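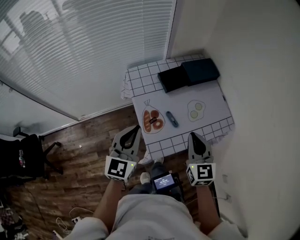

Does it help to record from the grippers as well as from the head?

Posted by mevow_ben, 17th December

Hello everyone, and thanks in advance for your patience with a long post! I'm helping out on a small study where people do tabletop tasks with a gripper in each hand, and we train a policy on what they recorded. No robot in the loop until the very end. We have a head view plus a wide fisheye on each gripper, and the cubes with the square markers for tracking.

My trouble is storage and training time (we're at 3853 episodes now, which is lovely but also a lot of disk). I read the Lyimo write-up, where they dropped the head view altogether and said they lost very little. Has anybody tried that on small objects? Ours are things you could hide in your fist, on a table with a grid cloth and a printed mat.

Nafula Sang

We went through this in June, so I can tell you what we found, with the warning that it was one room and one set of tasks. We trained on almost 2000 episodes three ways: head only, grippers only, and everything together.

Grippers only did nicely once the fingers were close to the object. You get the fingers and whatever is between them in nearly every moment that counts.

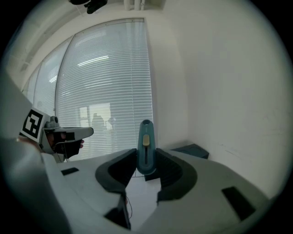 Where it struggled was the reach beforehand. When the tool is tipped up you mostly get wall and ceiling, and the policy would wander off toward the wrong end of the table, bless it. Head only was the opposite, good at heading the right way and poor at closing on anything small. Together was best, and I would keep both if you can possibly afford the disk. You could also try saving the head view at half the frame rate. We did that for the last 2 tasks and I couldn't tell the difference in the results, though I'll admit we didn't run enough trials to swear to it. 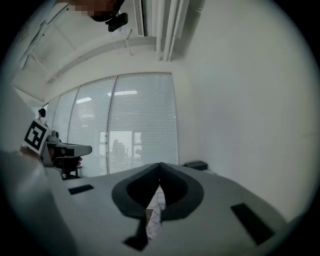
One more thing, and then I'll let you go. Check your tracking before you blame the cameras! We spent a good week fussing over views when the real trouble was a small time offset between left and right. Fixing that helped more than anything else we tried.

flotholm_dad

Just buy a bigger drive.

unidon88

I'd second Nafula on the offset. Tap the two grippers together at the start of each session and line up the recordings on that tap. As for the Lyimo result, if I remember right their objects were all pretty big, mugs and boxes and so on, so I wouldn't lean on it for fist-sized stuff.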